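Home | Forums | Rooms & Interiors | New Posts | Search | Log In

Thread: Do heavy curtains really cut your heating bill?

drafty_in_dalum
Dec 9, 2022
Every fall the same claim makes the rounds: hang thick lined curtains and save a bundle on heat. The salesman at Karagiannis told me 13 percent. I asked 13 percent of what, and he went off to find a brochure. The brochure didn't say either.

I have one big north window, single glazed, and a quote for a pair of floor-length Flitons that would pay for a lot of gas. Has anybody measured this at home? I don't mean "it feels cozier." I'm thinking of a long red one on the left side, along these lines.

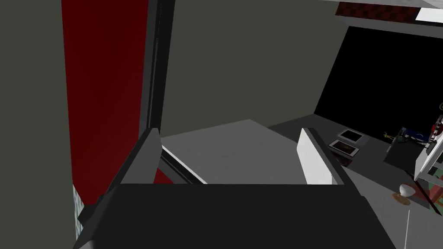 The quote includes a pelmet and a new rod, and I'm suspicious of the pelmet too. It's a box over the top of a curtain. For that money it should do the dishes.

plainweave
The pelmet is the part I'd keep. Warm air goes up, slides down behind the curtain against the cold glass and comes out at your ankles. Close off the top and you stop most of that. A curtain hanging off an open rod is a chimney running backward.

drafty_in_dalum
I've read that too, usually on sites that sell pelmets.

oldradiator
I've had lined curtains for 11 winters and my bill has gone up in most of them. That proves nothing, prices went up. But I'd love to know how the people quoting percentages separate the curtain from the weather.

hemline60
You can feel the difference with your hand. Stand by the window with them open, then closed. I don't need a study for that.

oldradiator
You can feel that the glass is cold. You can't feel a gas bill with your hand.

hemline60
Fine, but I turned my thermostat down because I stopped feeling the draft. That's money.

plainweave
That's a fair point and the only honest way the savings happen. If you don't touch the thermostat, you get whatever the curtain itself holds back, and with a radiator under the window it can go the wrong way. Where's your radiator, Dalum?

drafty_in_dalum
Under the window. Of course.

plainweave
Then floor length is a bad idea. You'd be heating the glass. Stop them at the sill, or get a blind that sits inside the recess and skip the curtains.

squarefoot_sal
Going against the crowd here. Everybody obsesses over windows and ignores bare floors and walls. We put down a plain gray rug with a pad and it did more for comfort than the Drider blinds we paid way too much for. Textured gray, nothing fancy.

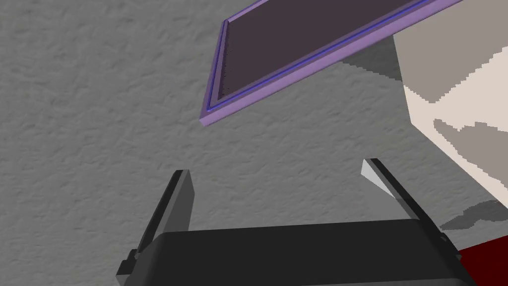
Plain gray with a bit of texture, the kind of surface I mean.

oldradiator
More for comfort, or more for the bill?

squarefoot_sal
Comfort. I never said bill.

hemline60
A rug over a heated basement does nothing. Over a crawl space, sure.

squarefoot_sal
It's a crawl space.

drafty_in_dalum
OK, so what I'm hearing is sill length or a recess blind, and don't believe the 13. I may tape up the shrink film for now. A kit costs less than the delivery charge on the Flitons. It's ugly but I only have to look at it until spring.

plainweave
Film is fine. Clean the window trim with alcohol first or the tape lets go. Mine came down after 6 days the first time.

hemline60
Film looks like leftovers wrap. Get the curtains.

oldradiator
Write down your meter reading before you put it up, at least. Then we'd have one number on this forum that didn't come from a brochure.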